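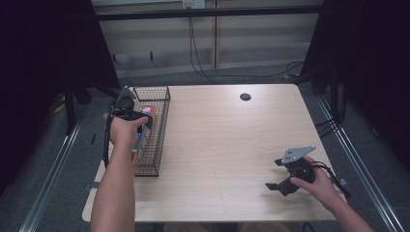

Wire basket on one of the sorting tables, Nirkside.

Sorting and Packing Assistant (part-time)
Boltcombe Household Reuse, Nirkside site

Hours: 20 per week, mornings
Contract: permanent after a trial period
Reports to: Vlastimil Ondrejka, floor supervisor
Start: October

About us

Boltcombe takes in household goods that people no longer need, checks them, and sends them out again to families setting up a new home. Most of what comes through the door is small: boxed games, kitchen things, stationery, toys, books, towels. It arrives mixed up in bags and crates. It leaves in baskets, one basket to an order, with a packing slip on top.

We have two sites. Pustadville handles furniture and anything that needs two people to lift. Nirkside handles everything that fits on a table, and this job is based there.

The work

You will work standing at a table. A tray of mixed goods is brought to you and you sort it, check each item and place it in the right basket for the order. When a basket is finished you move it to the trolley and take an empty one.

The main tasks are:

Opening boxed items and checking that the parts listed on the lid are inside
Wiping down anything dusty or marked
Putting items into baskets with the heavier things at the bottom
Standing flat boxes upright where they fit, with the printed side facing out so the label can be read through the mesh
Setting aside items that are broken, incomplete or unsafe
Filling in the packing slip
Clearing the table at the end of the shift and stacking the empty baskets

Nearly 300 baskets go out of Nirkside in a normal month. It is busier in autumn, when students and new tenants are moving in. You will not be expected to keep up with the experienced staff in your first weeks. We would much sooner have a basket packed properly than packed quickly, as a badly packed one usually comes back.

The room

The sorting room is carpeted and on the ground floor. The tables are light wood with a smooth top. Please do not drag baskets across them, as the wire leaves scratches. Lift and put down. Small loose parts such as dice and counters go in a lidded tub while you are checking a box, well away from the cable hole. We have lost a good many pieces that way.

There is a kitchen with a kettle, fridge and microwave on the same corridor. Drinks stay in the kitchen.

What we are looking for

You do not need experience in a warehouse or a shop. We need someone who is careful with their hands, can follow a written list and does not mind doing the same kind of task for most of a morning. You should be able to stand for long periods with breaks, and to lift a full basket from table height to the trolley. Tell us if you would need a stool or a lower table and we will arrange it.

Reading English well enough to check a contents list is necessary. Other languages are useful, as many of the boxed games we receive have instructions in something else.

Pay and conditions

Pay is at the Boltcombe general assistant rate, which is printed on the application form. Holiday is in line with the rest of the staff and can be taken in half days. We pay the bus fare between Nirkside and Pustadville if you are asked to cover a shift there. Gloves and an apron are provided. Please wear closed shoes.

The Veloso bus stops outside the gate, and there is a covered rack for bicycles. Car parking is limited and cannot be promised.

Trial shift

Everyone we shortlist is asked to do a paid trial shift of 2 hours. You will be shown a packed basket, given a tray of goods and a list, and left to get on with it. Someone will be in the room to answer questions. Trial shifts begin at 9.30 am.

How to apply

Collect an application form from the Nirkside front desk or ask for one by post. A CV is not required. If you have done sorting, packing, stocktaking or shelf work before, paid or unpaid, put a few lines about it in the box on page two.

Completed forms should be marked for the attention of Rasa Pētersons, who deals with recruitment at both sites. Every applicant will get a reply, and those shortlisted will be offered a choice of mornings for the trial shift.

If you applied last year and were not taken on, you are welcome to apply again. Please fill in a new form, as we do not keep the old ones.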